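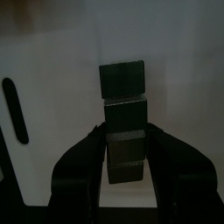 The question comes to my mailbox often: can a machine do the small chores yet? I mean clearing a desk, putting things back in the drawer, moving a pile of parts on a shop bench. In October I began to collect pictures on this subject, and the gallery now has a new page. I am not an engineer. I write about home and shop equipment, and I try to look at the work itself before I believe a number.

Four dark blocks in one grip. The fingers press mainly on the third block from the top, and the top one hangs a little over the side. A person in a stockroom carries boxes like this all day and corrects the pile with the chin. For a machine, every block that it does not touch directly is a risk.

The seller Drikton gives 2,125 hours of service life for its home arm, and its brochure shows a very clean kitchen. I would like to see the same arm with a pile that is not straight.
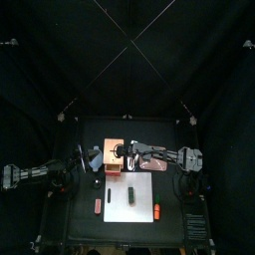
*Text and selection: the editor of the Burstead Chores Gallery, 22 Dec 2022*

Two arms over one dark table, with the kind of small things that collect on any desk: a bottle, markers, an eraser, a wooden box with a little drawer. One arm is touching the side of the box. I find this table more useful than a clean kitchen, for the reason that every object asks for a different grip.

The crumpled white thing to the right of the box is for me the hardest one. Hard objects keep their shape when you take them, soft ones do not — and a house is full of soft ones.

My answer for now: in a shop where the same part comes in the same place, yes, for many jobs. At home, not yet, at least not without a person near. A reader from Nornberg wrote that her packing room tried an arm on more than 40 kinds of goods and kept it for only a few of them. I think this is a fair result, and I would still not buy one for my kitchen.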